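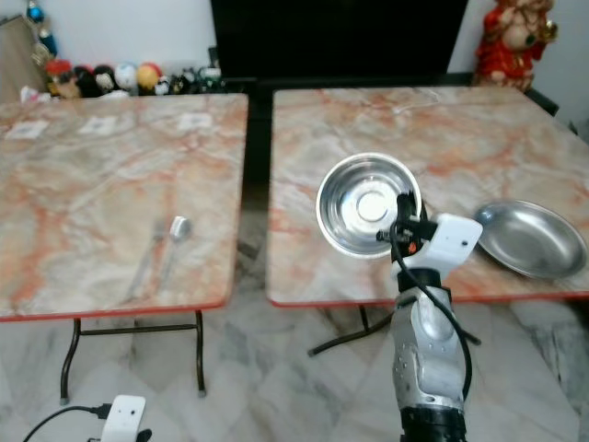
FAMILY HISTORY CORNER: The Vevargate "Captain" and Other Things I No Longer Believe

Shanti Agarwal

Several of you wrote in after the September issue to ask why I left Captain Josiah Vevargate out of the list of early millers. The short answer is that I can't find him. I can find a Josiah Vevargate who paid tax on a mill lot, and I can find a Josiah who was fined for letting his hogs run. What I can't find is a captain.

The title first shows up, as far as I have been able to trace it, in a privately printed family book put out by a grandson. That book gives no sources. It also says the family came over with a coat of arms, three brothers and a silver sword. I have been reading this kind of book for 30 years, and when the three brothers come ashore I start checking everything twice. One always goes north, one goes south, and the third is never heard from again. It makes a nice opening chapter. I have yet to see the passenger list.

After the family book, everybody copied it. The county history copied it, the church anniversary pamphlet copied the county history, and now I count 24 online trees that give Josiah his rank, with each tree citing one of the others. Some have added a regiment. One has added a portrait of a man in a collar that would have been wildly out of date in Josiah's lifetime.

Sushil Tyagi went through the militia rolls for us and came back with two men of the right surname. Neither is called Josiah, and neither ranks above private. He makes the fair point that the rolls have gaps, and that a man could be called captain by his neighbors for years on the strength of one summer's drilling. I'll grant that. But a gap in the record is a gap, and I don't care to see it filled with whatever we would like to be there.

There is also the matter of the wife. The trees call her Mercy Sirko, daughter of the Sirkos who kept the ferry. The marriage record has a Mercy, all right, but the clerk's hand is bad and the surname could be Sirko, Serle or something else again. I have looked at it under a glass and so has Sushil, and we disagree. Until one of us turns up a deed or a will that names her father, I would ask members to write "Mercy (surname uncertain)" on their charts. I know it looks untidy.

If anyone has the family Bible that the grandson claims to have used, please let me look at the pages themselves. A typed copy won't settle it. I want to see the ink, and I want to see the date on the title page, which in two Bibles brought to me before was later than half the births written inside.

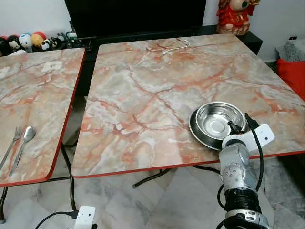
Queries

RARKERO. Seeking parents of Abel Rarkero, cooper, who sold his shop and left the county. A published line makes him a son of Thomas, but Thomas's will names only daughters. Proof wanted, not online trees. Reply to Sushil Tyagi.

ZOVUM. Does anyone hold letters or account books from the Zovum store? Josiah Vevargate is said to have traded there, and a storekeeper would have known what to call him. Reply to Shanti Agarwal.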